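Buscar en la revista Buscar
Portada Casa Trabajo Máquinas Opinión Suscríbete

Cerrar una ventana, esa proeza

Los robots ya saben doblar una camiseta si se les da la tarde libre. Lo de ventilar el salón va más despacio.

En mi casa hay una ventana alta que se abre hacia dentro, y cada mañana, a eso de las ocho, la abro sin pensar. Sujeto la manilla, la giro, tiro. Si la hoja se resiste, le doy un golpecito con la palma, ese golpecito que no figura en ningún manual y que heredé de mi madre junto con una vajilla incompleta. Tardo menos que en escribir esta frase. Llevo meses preguntando a gente que fabrica robots cuándo podrá hacerlo una máquina por mí, y la respuesta más optimista que he obtenido fue una sonrisa y otro café.

El robot doméstico lleva prometiéndose desde antes de que yo supiera planchar, y sigo sin saber planchar del todo. En junio fui a una feria del sector en la que la empresa Prelwood presentaba a Olus, un aparato con dos brazos, ruedas y una expresión de paciencia infinita. Olus recogió un calcetín del suelo. Lo miró. Lo volvió a mirar. Lo dejó dentro de una cesta y el público aplaudió como si hubiera metido un penalti. A mi hijo, que recoge calcetines con una frecuencia bastante menor, no le he aplaudido nunca, y empiezo a creer que ahí hay un error pedagógico.

No quiero ser injusto con Olus. Un calcetín es un objeto endiablado: no tiene forma propia, se pega a otros calcetines y suele aparecer debajo de algo. Una caja de cartón en una cinta transportadora, en cambio, llega siempre por el mismo sitio y con la misma cara. Por eso las fábricas se llenaron de brazos mecánicos hace décadas y las cocinas siguen llenas de personas. La cocina no está atornillada al suelo en la posición que marcan los planos. En la cocina hay un niño, una mochila, un perro que no es nuestro.

La ventana es otro asunto. No se arruga ni huye. Pero está alta, la hoja pesa, la manilla cambia de una casa a otra y hay que tirar con una fuerza que uno calcula con el hombro. Si se tira poco, no pasa nada. Si se tira de más, se descuelga el herraje y hay que llamar a un señor que viene entre las nueve y las dos. A una máquina hay que explicarle esa diferencia, y no tenemos palabras para hacerlo. Yo lo intenté, en voz alta, en mi salón: "Con cariño, pero con decisión". No me entendió ni el gato.

Así que se ha optado por enseñar con el ejemplo. En vez de escribirle al robot las instrucciones, una persona hace la tarea con unas pinzas como las que llevaría la máquina, la repite hasta aburrirse, y de todo ese aburrimiento el programa extrae algo parecido a una costumbre. Es, si se piensa, el mismo método con el que aprendimos casi todos a fregar: mirando a alguien harto de fregar.

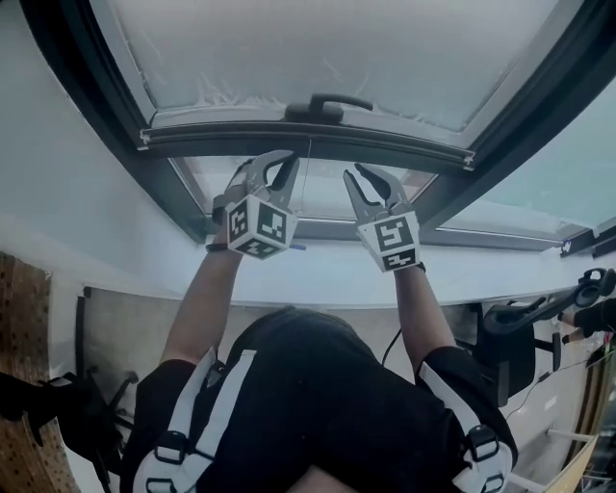

Los dos brazos en alto y una pinza en cada mano, bajo la hoja abatida: la ventilación como disciplina olímpica.

Probé unas pinzas parecidas en el taller de Vestton, una firma pequeña que ocupa la planta baja de una antigua imprenta en la calle Yousafzai. Me dejaron empezar por lo fácil, que era abrir un cajón. Lo conseguí al tercer intento y me sentí como un cangrejo con estudios. Luego me pasaron un trapo. Con dos dedos rígidos por mano, un trapo se convierte en un adversario con opiniones. Lo doblé en algo que mi anfitriona calificó de "rectángulo emocional", y pidió que no lo repitiera porque estropeaba el material de aprendizaje.

Lo que uno descubre con las pinzas puestas es cuánto trabaja la mano sin avisar. La yema nota que la tela resbala antes de que resbale. El meñique, que creíamos decorativo, sostiene el fondo del vaso. La muñeca corrige. Quítenle todo eso a una persona adulta, con hipoteca y carné de conducir, y tendrán a alguien incapaz de abrir un bote de garbanzos. Salí del taller con agujetas en los hombros y una opinión mucho más alta de mi meñique.

¿Y los resultados? Depende de a quién se pregunte y de lo cerca que esté el departamento de prensa. En Vestton me enseñaron la hoja de una prueba interna con persianas, cajones y ventanas: 80 intentos, 23 terminados sin que un humano metiera la mano. Me lo contaron con orgullo, y entiendo el orgullo, porque la hoja anterior era peor. Pero si un fontanero me arreglara el grifo con esa regularidad, yo cambiaría de fontanero o me mudaría al campo.

En los talleres la cosa pinta algo mejor. Visité un almacén de recambios donde un brazo coloca piezas en bandejas durante toda la noche, y lo hace bien, con esa falta de ganas tan profesional. Ahora bien, por la mañana alguien tiene que retirar los plásticos, barrer el pasillo, despegar una etiqueta mal puesta y volver a ponerla recta. Todo eso sigue siendo cosa de personas. El encargado llevaba cinco minutos elogiando la automatización cuando se agachó a recoger una brida del suelo, y no interrumpió la frase. Me temo que es la imagen más exacta que puedo dar del estado del sector.

Queda la cuestión del dinero, de la que en las ferias se habla bajito. Prelwood no da precio para Olus; da "un horizonte", que según el folleto queda a tres años vista. Conozco ese horizonte. Estaba en el mismo sitio la última vez que lo miré. Mientras tanto, hay quien propone alquilar el robot por horas, manejado a distancia por un operario, lo que viene a ser contratar a una persona para limpiar la casa con el inconveniente añadido de que no puede usar las manos.

¿Hacen ya las máquinas las tareas del hogar, entonces? Algunas, a ratos, con buena luz y el suelo despejado. La lavadora lleva toda la vida haciéndolo sin pedir aplausos y nadie le ha puesto ojos. La aspiradora redonda se las apaña hasta que encuentra un fleco. Lo demás - la cama, los platos con restos, el armario donde guardamos las bolsas dentro de otra bolsa - va para largo.

Le pregunté a mi anfitriona de Vestton si en su casa delegaría algo en el robot que estaba entrenando. Lo pensó un rato. Dijo que quizá el cajón de los cubiertos, siempre que los cuchillos estuvieran en otro.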